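Stolville two-arm kit: paper handling set
README, October 2021

Hello, and thanks for downloading! I'm Meenakshi Chaudhary, I look after the recordings that go with the Stolville kit, and I wrote most of this file over one long lunch. If you only want to know whether the kit suits your bench, skip to "What I think of it".

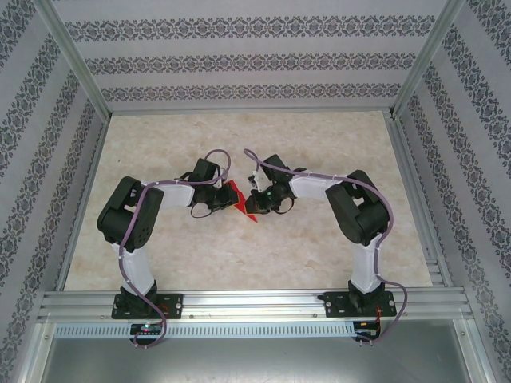
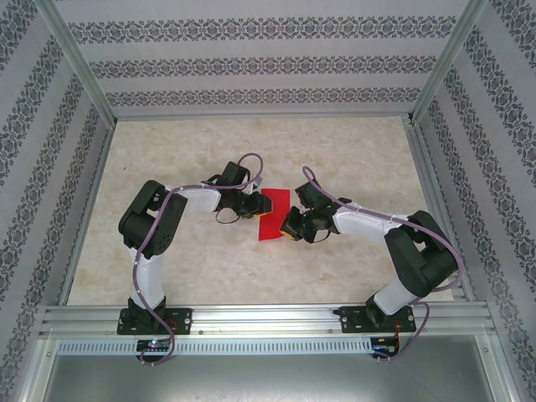
Photos: Meenakshi Chaudhary / Bodard

What you get

There are 941 recordings in the set, 752 for training and the rest held back for testing. They're all the same sort of job: both arms working on one flat red piece over the marble-patterned top. Each recording has its own folder with the joint positions, the gripper commands and a short text note from me (some of my notes are very short, sorry).

The kit itself

Two arms on a shared aluminium rail, a black gripper on each, and a small circuit board down at the front for each side. Bodard sells it as one box for 3,660 pounds, walls and wallpaper not included! The Nigam software comes with it and runs on an ordinary desktop.

What I think of it

I like it a lot. Having both arms on one rail means you measure the gap between them once and then forget about it. The yellow fingertips are my favourite bit - they grip thin stuff far better than the plain black ones I had on the old Tranddale pair.

Grumbles? The purple cables need plenty of slack over the elbows, and the clips took me ages to get right. The printed manual gives the bolt sizes on page 2 and then never mentions them again, so keep it handy.

Loading the files

Unpack everything into one folder and leave the names alone. Nigam reads the index first and gets in a right muddle if you've renamed anything.

Still to do

I want to add some softer materials in December, plus proper notes for the test recordings. If a folder won't open, send me its name and I'll have a look.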